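Ticket 3486 – Oiled boards drying sticky
Opened by: Brittany Beaulieu
Assigned to: Kjell Solheim, Stirketti customer help
Status: Waiting for customer

Brittany wrote:
Hello, and thank you for such a lovely oil, I've used it on nearly everything in the house by now! My trouble is with the newest tin. I gave my bread board two coats on 30th June and it still feels tacky, a bit like the back of a stamp, and crumbs cling to it. My older boards never did this. I wiped it over with a dry cloth, which only left fluff behind.

Kjell wrote:
Hello Brittany, so sorry about the fluff, I know how maddening that is. Could you tell me what the board is made of, and how long you left the oil before wiping off the extra? Maple drinks very little – much less than beech – and a second coat often just sits on top.
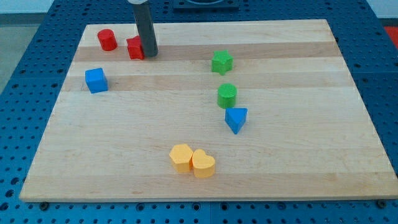 Glued maple strips, pale and darker bands.

Brittany wrote:
Maple, yes, in strips. I left it on overnight, both times (my mum's way, I'm afraid).

Kjell wrote:
Your mum and mine would get on! Please put a little fresh oil on a rag, rub for 5 minutes until the sticky layer softens, then wipe hard with clean cotton. If it's still tacky after two days, go over it lightly with 300 grit paper and leave it bare for a week. Lay the rags out flat outdoors to dry, please, never bunched up. I'll keep the ticket open until I hear from you.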